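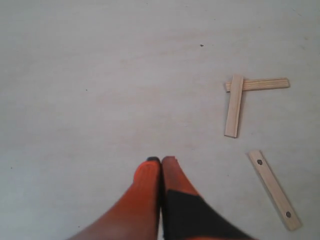 Branwood Sticks is a set of teleoperated pick-and-place demonstrations for training manipulation policies from wrist camera video. Every episode uses light-colored wooden sticks on a near-white surface, with low contrast between object and background by design. Layouts vary in how much the sticks touch. In the layout at the top of this card, two sticks cross and a third lies apart on a diagonal, with two dark round marks along its face that give it a usable orientation cue. Plain sticks have no such cue, and a policy has to work from the edges and the thin shadow next to the surface. The orange gripper fingers stay in view at the bottom of the image and should not be masked out. Their position is the only visual reference for the grasp point.

Contents

Each episode is one directory:

wrist.mp4: wrist camera video
state.csv: joint positions, gripper opening, timestamp
action.csv: commanded joint positions, same columns
meta.json: operator, layout class, outcome, notes

Video and state are resampled to 25 Hz. Raw logs are kept at Greltitbridge and are not part of the download. Timestamps in state.csv are seconds from the start of the episode. The gripper opening is normalized, with 0 closed and 1 fully open.

Task

The operator moves the sticks one at a time to a drop area on the left side of the workspace. The drop area is not marked on the surface. Its corners are given in meta.json in the robot base coordinates. An episode ends when all sticks are in the drop area or when the operator presses stop.

For crossed sticks, the upper one is always taken first. Pushing a pair apart with closed fingers is allowed and is tagged "nudge" in the notes field. Nudges were not separated into their own action type. If your policy shows a lot of sliding behavior, filter on this tag before changing anything else.

Layout classes

apart: no stick touches another
touching: at least one side or end contact, no overlap
crossed: one stick rests on another
mixed: a crossed pair plus one or more separate sticks

Layouts were set by hand from printed cards, then disturbed slightly before recording. The class label describes the state after the disturbance. Small specks on the surface were left in place unless they were larger than a stick end, and no attempt was made to keep them the same between sessions.

Collection

Episodes were recorded in May by two operators, Gyu-bin Wang and Mererid Gwilliam, on the Dastton arm. Operators watched the wrist view on a monitor and had no direct line of sight to the table. This makes the demonstrations slower than those in the earlier Baláž set, and the two should not be mixed without rescaling time.

The gripper starts each episode closed and above the surface. Start pose is randomized within 5 cm in x and y. Height is fixed. Lighting was diffuse overhead light in all sessions.

Outcome labels

success: all sticks in the drop area
partial: at least one stick in the drop area
fail: none in the drop area, or the arm stopped on a force limit

Failures are included. The default loader skips them. Set include_fail=True to read them.

Splits

train, val and test are divided by layout card, so a card never appears in more than one split. Do not reshuffle by episode. Neighboring episodes from one card look nearly the same and the validation loss will be meaningless.

Known issues

Exposure is locked, but white balance was not locked in the first 4 sessions. The surface shifts between cool and slightly yellow. Color jitter during training covers most of it.

Gripper opening lags the video by 2 samples in sessions recorded before the driver update. The loader corrects this when fix_lag=True. It is off by default so that older results can be reproduced.

Stick pose is not annotated. A segmentation pass was tried and dropped, as the masks merged crossed sticks too often to be useful.

Corrections to labels go to Mererid Gwilliam, with the episode directory name in the subject line.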